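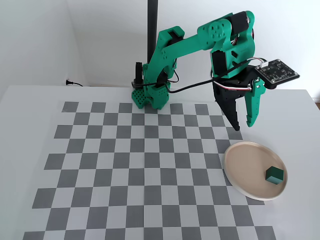 Ok so my arm shut its gripper on my thumb last night and I have been mad at it for a whole day, so you're all getting a thread about it. Thumb is fine. Pride is less fine. The job is baby-level pick and place: go out over the checkerboard mat, come down on the plate at the edge, take the green cube, bring it back. With the jaws hanging open next to the plate like that it looks like the most patient machine in the world, and that is exactly the spot where I stuck my hand in.

What I was doing: nudging the cube over a little. It was sitting low on the plate and I wanted it closer to the jaws. I've done that a hundred times with the arm paused. Pause, reach, nudge, unpause. You know where this is going.

The green finger is the one that moves. The black one is fixed. So when it closes, everything comes from one side, and my thumb was between the green finger and the black wedge with nowhere to go. There are notches all down the inside of the green one. I now have a very detailed impression of them.

It isn't a strong gripper! I want to be clear about that before anyone's mom sees this. It's a printed arm with hobby-size servos. It hurt like closing a drawer on yourself. But it closed while my screen said PAUSED in big friendly letters, and that part I don't like at all.

First thing I did wrong (after the thumb): I yanked. Do not yank. The elbow came down with my hand and the whole arm leaned toward me. Then I did the thing I should have done first and pulled the plug.

Second thing I did wrong: I plugged it right back in to "see if it would do it again." It didn't. So I had a sore thumb and zero information.

For anybody new, the setup is a Hudwood arm, printed by me in very loud green, with a Trasent driver board and Imovmont running on the laptop. All the servos sit on one bus, chained, so they all share the same wires going up the arm. Keep that in mind, it comes back.

My first theory was that I'd hit a key. I lean on the laptop. I'm a leaner. Imovmont has a one-key gripper close, and my elbow was in the neighborhood. I really wanted it to be this one, as the fix is "be less of a goblin."

Checked the log this morning with coffee. No key press. The log writes every key press, including the embarrassing ones, and there was nothing in the whole stretch where I was paused.

What there was, on line 2743, was a timeout from the gripper servo. One. Then two lines of the software asking again, and then the servo answering like nothing had happened, except it was now reporting a position 158 counts away from where it had been.

Moved on its own, in other words. While "paused."

So I went hunting for what pause does, which I'd never looked at in all this time. I assumed pause meant hold still. Pause means the software stops sending new targets. That's all it means. The servos are still powered and still pushing toward whatever they were last told.

Normally those two are the same thing! The last thing they were told is "be here," they're here, they sit there humming. Fine. The trouble starts when one of them forgets what it was told.

And one of mine forgot. My best guess is that the gripper servo browned out for a blink, rebooted, came up with its default target instead of the one it had, and went there. On my gripper the default is closed. I set that myself, back in April, when I thought having it start closed looked tidy on the table. Past me, wow, thanks.

Why a brownout though? This took all afternoon. I'll give you the short version with most of the swearing taken out.

Tried swapping the power supply with the one from my other project. Ran the same paused pose for a long while with a pencil eraser in the jaws. Nothing. Swapped back. Nothing. I was starting to believe I'd imagined my own thumb.

Then I wiggled the wires. I don't know why I don't start with wiggling the wires. Every single time it's the wires and every single time I begin with the exotic stuff.

There's a bundle of thin red, white and black ones coming off the little board on the side of the wrist, looping back toward the arm. I held the loop between two fingers and rolled it gently, and the log lit up with timeouts. Gripper servo, gripper servo, gripper servo. I yelled. The dog left the room.

Pulled the connector off the board and looked at the plug with a magnifier. One of the crimps was barely holding on. The red one was gripping the insulation and only a few strands of the copper, so any time the wrist swung out and tugged on it, the gripper servo was living on a prayer.

I crimped that myself, with pliers. I own the right crimp tool. It was in the other room. I'd love to tell you there was a better reason.
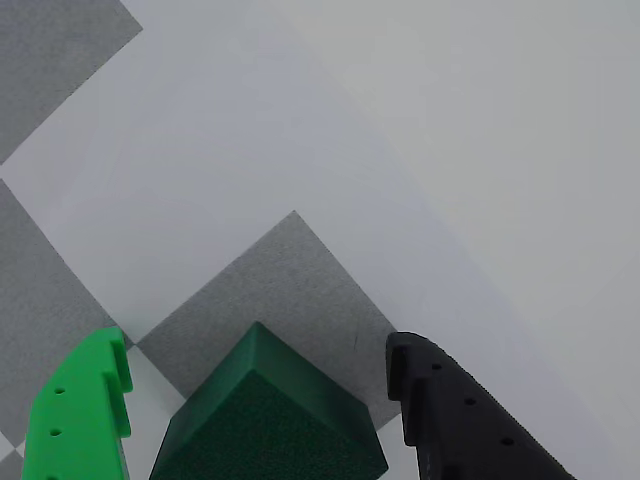 Jaws open around the green foam block, looking down between the fingers.

Anyway that gap is where my thumb was, minus the block. It's wider than the block by a bit on each side, and when you're reaching in it looks like tons of room. You stop seeing it as a thing that closes. I think I've looked at it from this close so often that my brain files it under furniture.

Ok, what I changed. Going in order of how dumb I feel about not having done it before.

One: new crimps on that whole bundle, with the real tool this time, and a tug on every wire. Two more came loose when I tugged. TWO MORE. So that arm was three wires away from all kinds of nonsense and I was sitting next to it eating cereal.

Two: the wire loop at the wrist now has slack and a little tie so the pull goes on the plastic and the plug gets left alone. I bent the wrist through its whole range by hand with the power off and watched the loop. It used to go tight near the end. Doesn't now.

Three: the default position for the gripper is open. If that servo loses its mind again, it lets go. Worst case I drop a foam block on a table, and the block will cope.

(Somebody is going to say that fail-open is wrong if you're carrying something heavy over something breakable. Yes! For you, maybe! I'm carrying foam. Think about what yours is carrying before you copy me.)

Four, the big one: an actual switch. A chunky one, in the power line to the servos, at the front corner of the table where I can slap it without looking. Laptop stays on, servos go dead. Hand goes in after the switch goes off. That's the whole rule.

One gotcha with the switch. Cut the power and the arm goes limp, and if it's stretched out it comes down. So before I flip it I either bring the arm back to its rest pose or I hold the upper arm with my other hand. First time I tried it I forgot and the elbow thunked onto the mat. No damage, big noise.

Five: I made the software ruder. If any servo misses a reply for longer than 100 milliseconds, it now turns off torque on everything and throws up a red box I have to click. Before, it just asked again in a polite voice and wrote a line in a file I never read.

Is that too twitchy? Maybe. It tripped once this evening for no reason I could find and I had to start the run over. I'll take it for now. I might loosen it if it gets annoying, but I want to be annoyed for a while first.

Also I changed the label on the pause button. It says NOT SENDING now. Ugly, but at least it's what the thing does. I had to dig around in the Imovmont layout file to do it and I knocked two other buttons sideways, so the screen looks like a ransom note. It stays.

Getting some replies already so let me do a few in one go.

To the person asking if it's the servo brand: I don't think so. It did what it was set to do after a reset. The bad setting was mine and the bad crimp was mine. I'd love a villain here but I keep finding my own fingerprints.

To the person asking if the Trasent board should have caught it: mine just passes messages along, it doesn't judge them. I don't know about the newer ones. Check yours before you trust it.

To the three of you who said "why was your hand in there": correct.

To whoever asked if the camera would have seen my hand and stopped it: no, nothing in my code is looking for hands. It looks for a green block. I am not a green block.

If you've got one of these at home, do this tonight, it takes no time. Find out what each joint does when it powers up with no instructions. Put the arm in the middle of its range, keep your hands and your face back, cut the power, turn it on again, and watch. I'd never done it. My shoulder joint has opinions too, as I learned, and now that's on the list.

And roll your wires between your fingers while you watch the log. All of them, top to bottom. The ones that move the most first.

I ran the pick about an hour tonight with the new crimps. Out to the plate, down, close, back, over and over. No timeouts from the gripper. That's one evening so I'm not calling it fixed, I'm calling it quiet.

I'm taking the arm over to the Kershaw build night next time it's on, where there are a lot more thumbs than at my place, so the switch is coming along. If you're there, ask to see the bad crimp. I kept it in a baggie.

Oh, and I wrote the whole thing on a sticky note on the lid of the crimp tool box. "USE THIS ONE." The box lives on the table now, next to the cereal.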